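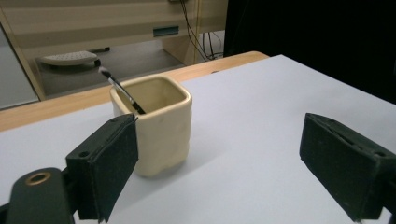

Lavmont Clay and Paint Room
Progress report to the Brudow Fund
December 10, 2018

Hello again, and thank you for letting me send this in my own words instead of on the long form. I've tried to follow the headings on your sheet, but I've put the furniture first, as that's where most of the fall went.

The tables

When I wrote in September we were still painting on folding tables that wobbled if you leaned an elbow on them, and I had a whole paragraph of complaints ready. Those tables are gone! We now have the big wooden ones from the old school sale at Plindard, and they are wonderful. They're heavy and they don't budge. The wood is a warm orange-brown and it had a fair amount of old ink in it, which I sanded for a weekend and then gave up on (I like the ink, to be truthful, and so do the kids).

The working part of each table has a smooth white surface over it now. I went back and forth on this one. Bare wood looks nicer, but it drinks up slip and glaze and you can never get it fully clean, and people painting pale colors kept asking why theirs looked orange. On white you can see what you're doing. You can also see every drip, so wiping down at the end of a session goes faster than it used to. We leave a strip of wood showing at the edge, which is where people rest their wrists and, against my wishes, their coffee.

One thing I'd do differently: I should have rounded the corners of the white tops before we put them down. They catch on sleeves. I've been taking sandpaper to them one at a time and I'm over halfway through.

The cups

This is the part I'm most pleased with. You may remember that the proposal had a line for "brush and water containers," and I'd priced out plastic ones. Then the Tuesday group wanted something to make that would get used right away, and it seemed silly to buy plastic pots for a room full of people who make pots. So we made our own.

They're cups, more or less, a bit squarish in the body with soft corners, and with a thick rolled rim. The rim is the clever bit. You can pick the cup up with messy hands and it doesn't slide, and a brush can lean on it without tipping the whole thing over, even one of the thin ones with a black handle that used to end up on the floor. Most of the cups are a creamy pale yellow with a good shine on them. We tried a blue, and it came out the color of dishwater, so cream it is.

They are lumpy! I want to be upfront about that in case you were expecting something from a store. Pressing the clay into shape by hand leaves dimples on the sides and the glaze follows every one of them. I offered to show people how to scrape the walls smooth and hardly anyone took me up on it. They can tell their own cups apart by the bumps, and I've heard some serious arguments over which one belongs where on the shelf.

We made 101 of them by the end of November. Not all of those are in the room. Some went home with their makers, some are at the library, where they hold pencils at the front desk, and a small crate cracked in the first firing because I was impatient and loaded the kiln too soon. I've kept the pieces. Broken up small, they make good drainage for the plant pots by the window.

Brushes

We spent less here than planned. The Carré set (the bundle we bought with the first payment) is holding up better than I thought it would, apart from the very small rounds, which lose their shape after a month or so of glaze work. I've moved those over to watercolor, where they get an easier life, and ordered a few more stiff ones for glaze.

We've also changed how brushes get put away. Bristles up, always, in a cup, after washing. I know this is the first thing anybody learns in an art class, but we'd gotten sloppy and there was a jar by the sink where brushes were standing on their heads in gray water for days at a time. I threw out the jar. There's a sign above the sink now, and a second, ruder sign above that one which I didn't write.

Sessions and attendance

We've been open two evenings a week plus Saturday mornings. The sign-in book shows 198 visits since the September report, counting repeat visits, which is the way you asked for it. Saturdays are full. Thursdays are slow when it rains, and it has rained a lot.

The after-school crowd is the surprise. I'd planned the room with retired people in mind and they do come, but the kids from Plindard walk over in a pack and they want to use everything. I've had to put the glaze buckets up on the high shelf and learn to talk louder. The two groups overlap for the last part of Tuesday, and I was worried about that, but so far it's mostly been the older ones showing the younger ones how to hold a brush further up the handle and the younger ones not listening.

People ask for painting more than for wheel work, so I've tilted the schedule that way. The wheel is still there, and still loved by the handful who use it, and it's been shifted to the back corner with the drain.

Money

The receipts are in the envelope, clipped in the order of your sheet. The short version is that we're under on containers (see cups) and over on clay (also see cups). The tables came in just where I said they would, with the truck thrown in free, and that never happens to me.

After all that, we have $400 unspent in the equipment line. I would like your permission to move it across to firing costs for the winter. The kiln takes longer to get going when the room is cold, and I'd rather keep firing every other week than stretch it out and have people wait until spring to see their pots. If you need it to stay in equipment, then I'd ask for a drying rack, as we are currently drying things on the windowsill, the bookcase and the top of the refrigerator.

What didn't go well

The evening class for complete beginners didn't take off. I set it at the wrong time (supper) and I called it a "course," and I think that put people off who'd have been happy to drop in. I'm going to try again in the new year as a come-when-you-like table, with clay already out and no sheet of dates to sign up for.

The lighting still isn't right. It's cool and a bit blue, and fine for clay, but it makes our white tables look chilly and it fools people about color. A cup that looks nearly gray under our lamps is plain butter yellow when you carry it outside. I've borrowed a couple of warmer bulbs from home to see what they do before I ask anyone for money.

And the sink clogged again. I've put in a settling bucket and told everyone, firmly, that clay does not go down the drain.

Next few months

More cups, for one thing. The Lavmont library would like another batch, and there's been talk of bowls to match. I'd like to get a second glaze going alongside the cream, maybe a green, and to fire a row of test tiles first this time instead of finding out on finished pieces.

I'd also like to finish the corners on the tables, sort out the shelf where the brushes live, and get the smallest chairs repaired before a leg goes. We're closed over the holidays and open again the first Saturday in January. If any of you are passing through, come on a Saturday, wear something old, and sit at the table nearest the window. It gets the good light until lunchtime, and I'll make sure there's a clean brush in a cup for you.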